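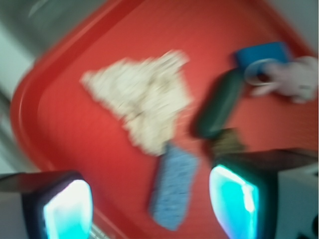 Lanisholm, 9 Oct 2022

Figure 2. Crumpled cream-coloured cloth on a red plastic tray.

4. What happens to a kitchen cloth between washes

The life of a kitchen cloth has mostly been told from the point of view of the washing machine. There is good work on temperatures, on powders against liquids, and on how quickly cotton thins when it is washed too often. The hours in between have had far less attention, and we think they are the best part of the story. A cloth spends nearly all of its life lying somewhere, hanging from something or bunched up beside the sink, and where it rests decides how it dries, how it smells and how soon somebody gives up on it.

We followed 300 cotton cloths in 80 households, split between Lanisholm and Ultotville. The cloths were all cut from one bolt of plain weave supplied by the Sydorenko mill and hemmed on all sides with the same thread. Households were free to use them as they liked. We asked only that each cloth keep its small sewn tag, and that someone write a line in the kitchen diary whenever a cloth was put in the wash or thrown out. Many families wrote a good deal more than a line, and the diaries are a delight to read. One household gave its cloths names. Another drew up a rota for them, with holidays.

4.1 Resting shapes

It helps to have plain words for the ways a cloth can be left. We use "hung" for a cloth over a rail, tap or oven handle, "spread" for one laid open on a flat surface, "folded" for one with at least one deliberate fold, and "bunched" for everything that has been dropped, squeezed or pushed aside. The cloth in Figure 2 is a bunched one: it has gathered itself into a rough triangular mound, and no single fold in it could be called deliberate.

Bunching was by far the most common resting shape in the diaries, and this held in both towns. That surprised us at first, as most households told us in the opening interview that they always hung their cloths up. We don't think anyone was fibbing! People remember the last thing they do at night, when the kitchen is wiped down and the cloth goes over the tap, and they forget all the small moments of the day when it is dropped so that a hand can be free for the kettle, the door or a child.

4.2 Drying and smell

A spread cloth and a hung cloth dry at nearly the same pace in a kitchen with a window open. A bunched cloth is another matter. Its outer layers dry and feel crisp while the middle stays damp for hours, and it is the middle that starts to smell. Several diarists had worked this out for themselves. "Feels fine until you open it up" was written in an Ultotville diary in the first week, and we could hardly have put it better.

The surface under the cloth matters too. A wire shelf or slatted board lets air reach the underside. On a smooth surface such as glazed tile, steel or solid plastic, whatever water drains out has nowhere to go, and the cloth tends to drink it up again from below. A raised rim makes this worse, for it holds the water in. Rims do have their uses, of course, and households that kept their cloths in something with sides reported far fewer puddles on the worktop. They had moved the problem, and some were perfectly happy with the bargain.

4.3 When is a cloth finished?

We had expected cloths to be thrown out when they wore through, and hardly any were. Holes were treated with great patience. A cloth with a hole was moved down a grade, from dishes to worktops, from worktops to floors, and from floors to bicycles. Smell was the true reason for most farewells, followed by stains from turmeric, beetroot and blackcurrant. Diarists in Lanisholm were quicker to give up on a stained cloth, while those in Ultotville would boil it first. We looked hard for a cause and have only guesses. Older hobs with large back rings are common in Ultotville, and a big pan left to simmer is less bother there.

The effect of resting shape on all this was clear enough to cheer the whole team. Cloths that were mostly hung stayed in kitchen use longer than cloths that were mostly bunched, even when the two were washed equally often. Washing more did not make up for bunching. A household that used Pluva, a mild soap powder sold in both towns, did no better and no worse in this respect than its neighbours using something else, so we have left the choice of powder out of what follows.

4.4 Limits

There were 2 weaknesses in the method that readers should bear in mind. The diaries were kept by willing people, who may look after their cloths more kindly than most. And the tags, though small, reminded everyone that the cloths were being followed. A few diarists admitted to tidying a cloth before writing about it. We would dearly like to repeat the study through a damp December, when windows stay shut and the towel rail is crowded with gloves, and we suspect the gap between hung and bunched cloths would widen.

We also worked with a single weave. Waffle cloths, with their deep cells, may forgive bunching much more readily than plain ones, and knitted cloths seem to spring open on their own. A small side trial of both is set out in Section 5, together with the wording of the interview and the diary page, which other groups are most welcome to borrow.

Kitchen Textiles Working Papers, Lanisholm | Contact the editors | © The authors | Back to top
Last updated: December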